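Laundry folding is still waiting on the robots

May 16, 2021

Duangjai Rojanasak would like a machine to fold her family's clothes, and she is willing to be reasonable about it. It can be slow. It can be ugly. It can even be wrong about which drawer the socks go in, as her husband has been for years.

"I would give it a week to learn," she said. "He got longer than that."

Rojanasak was one of 33 people who came to the Willow community hall on Saturday to hear whether household robots are close to doing household chores. The answer, delivered over two hours and a large quantity of iced tea, was that they are getting closer and that everyone should hang on to the ironing board.

The speaker was Kittipong Sitthichai, an engineer at Hinska, a small company that works on software for robot arms. He brought charts and a bath towel. The towel got most of the attention.

A car door, Sitthichai said, is the same shape every time it comes down the line, and factories have had machines handling car doors for decades. A towel has no particular shape until somebody gives it one. Pick it up by the wrong corner and it becomes a different problem.

His team's best system folds a plain towel in 13 minutes, provided the towel starts out flat on a table. A man in the back row asked who puts it flat on the table. Sitthichai said that he does.

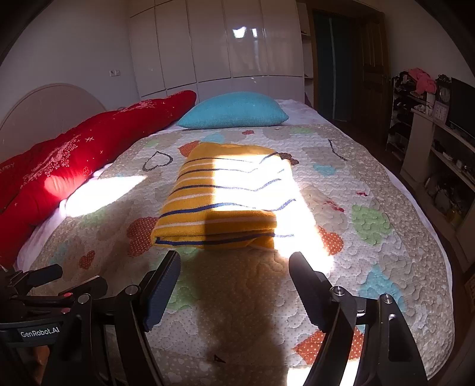
Striped knits are worse than towels, he told the crowd, and anything thick tends to slide open again once it has been doubled over a few times. Sunlight coming through a window can wash out half a piece of cloth, so that the software sees two objects where there is one. Busy bedspreads do it no favors either. People fold on the bed, and the bed has hearts and flowers on it.

The current thinking at Hinska is that machines need to see a great deal more folding, done by people who are good at it and in the places where they normally do it. Sitthichai put the number at 2,000 folds for a single type of garment before the results are worth looking at. Someone asked about fitted sheets. He moved to the next slide.

Things are further along in stores, though maybe not by as much as the brochures say. Uthai Chaimongkol, who manages the Nuchit discount store on the highway, had a shelf-scanning machine on trial through April. It rolled up and down the aisles at night and reported what was out of stock. It was right most of the time, he said, and his staff then walked over and restocked the shelves by hand, as before.

"It found the empty spots very well," Chaimongkol said. "I also know where the empty spots are. People yell at me about them."

He sent it back. The sweater table, which shoppers take apart every afternoon, is still put together again by Decha Chantharasri, who can do the whole thing before her coffee gets cold and has not been told of any plans to replace her.

Rojanasak stayed to the end and asked when she might be able to buy one. Sitthichai said he did not like to give dates. She took a flyer and said she had two loads waiting at home.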